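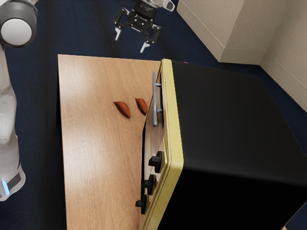
Search questions and answers Go

Getting mail out of Lernari on an old family PC

Asked by Harriet Halvorsen, 29th May

My parents are moving and I've ended up with the computer we had when I was in middle school. It's a Bruvov desktop with a 576 MB hard drive and Windows 95. We used it to dial in to Mamis, which was a small local online service, and all of the family's mail was read and written in a program called Lernari. My grandmother used Mamis too, and her letters to us are the part I care about.

The computer powers up. It complains about the date and time, I press F1, and then it gets to the desktop. Lernari opens but asks for a password before it will show any mailbox. My dad has tried everything he can remember. The Mamis login was on a sticky note inside the manual and that isn't it either.

What I'd like to end up with is plain text files or something I can open on a normal computer. I looked in the LERNARI folder and there are subfolders with our names. Each one has a file ending in .LBX and a smaller one ending in .LIX. My mother's LBX is the biggest. When I opened mine in Notepad it said the file was too big, and WordPad showed a mix of readable words and squares.

The machine has a floppy drive, a CD-ROM drive that doesn't open, and a 14.4 modem. No USB and no network card. I am okay with a screwdriver but I've never taken a drive out of anything this old.

Questions:

1. Is there a way around the password?
2. How do I get the files off?
3. Will anything current read them?

2 people found this question useful

3 answers

Accepted answer
yu_terminal

The password in Lernari only locks the program window. It doesn't encrypt the mail. You already saw readable words in WordPad, so yours isn't scrambled.

Stop booting the computer for now. Old drives can go at any time and Windows 95 writes to the disk every time it starts. Get a copy of the whole drive first and do everything else from the copy.

To copy it you need an IDE to USB adapter, the kind with its own power brick. Cheap ones are fine, but check that the listing says it works with 3.5 inch IDE drives. A few of the newer ones are SATA only and look the same in the photo.

Turn the computer off, unplug it and take the cover off. The hard drive has a wide flat gray cable and a four-wire power plug. Take a picture of how it's connected, then pull both plugs straight out. On the back of the drive there's a small block of pins with a jumper on it. It should be set to Master or Single. If the adapter doesn't see the drive, that jumper is the first thing to look at.

Plug the drive into the adapter, power it up, wait for it to spin, then connect the USB side. If your normal computer offers to format, repair or scan it, say no. Make a full image with whatever imaging program you like (I use ddrescue on Linux). 576 MB takes a few minutes on a healthy drive. Mine had bad spots near the end and took almost 30 minutes.

Once you have the image, mount it read-only and copy out the whole LERNARI folder, including the LIX files. The LBX is the mail itself, one message after another with a short binary header in front of each. The LIX is the index. Rename a copy of the LBX to .txt and open it in a proper text editor such as Notepad++. The squares are the headers. Everything between them is the message as it was typed.

If you only have a handful of letters, copy and paste is the fastest way. I had 2000 messages and wrote a script that splits on the line starting with "From-ID:". Check that yours has that line. Version 1 used something else and I never had a copy to look at.

Attachments are a different matter. They went in a folder called INBIN under the Mamis directory and usually kept their original names.

Answer 2
slowmodem

You could also zip the folder and put it on floppies. PKZIP will split across disks. I moved 160 of them that way once and three were unreadable at the other end – so do the adapter thing if you can. For one person's mail it might only be a few disks.

The date and time message is the battery on the motherboard. If it's a barrel-shaped one soldered in, look for green or white crust around it. Write down the hard drive settings from the BIOS screen before you mess with it.

Answer 3
pdxkaren

Did you try leaving the password blank? Worked for me but I think that was the Mac version.

Comments on the accepted answer

Harriet Halvorsen: Adapter came and the drive showed up after I moved the jumper to Single. Image finished with no errors. My LBX does have the From-ID lines. Grandma's letters are in my mother's file, the earliest one is from February. INBIN is empty except for a recipe in .WRI format.

yu_terminal: WordPad on the old machine opens WRI, or LibreOffice will. Keep a second copy of that image somewhere else.

slowmodem: Blank doesn't work on Windows, I checked.

Related questions

Bruvov desktop beeps twice and won't start
How to read 5.25 inch disks without the original drive
Mamis message board archives, does anyone have them?
Convert old address book to CSV
Replacing a soldered CMOS battery
Windows 95 asks for network password at startup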